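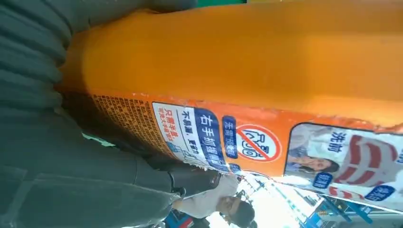
Yoon-hee Ahn asked after Monday's session whether a cat that eats only dry food is getting enough to drink, and whether a second bowl would help. She has two adult cats and has seen neither of them at the water dish in the daytime.

Cats drink less than dogs of the same weight. Canned food is mostly water, so a cat on canned food may visit the bowl very little. A cat on dry food has to make up the difference by drinking. A second bowl in another room is worth trying. Put it away from the litter box and wash it daily.

Measuring intake at home

Fill the bowl from a measuring cup in the morning and write down the amount. Pour what is left back into the cup at the same time next day. Subtract. With more than one cat in the house you get a total only, unless you can keep them apart.

Worked case: the bowl starts at 436 ml and 180 ml is left. Intake is 256 ml, less a little for evaporation. Repeat for 3 days before comparing.

What to report to the vet

A clear rise in drinking, larger clumps in the litter, weight loss with a good appetite. Straining in the box with little or no urine is an emergency, above all in males. Do not wait for the next office hours.

Reading for next time: the Rillent handout on kidney disease, pages on early signs only. Florence Caron has the spare copies. Bring your intake sheets, filled in or not.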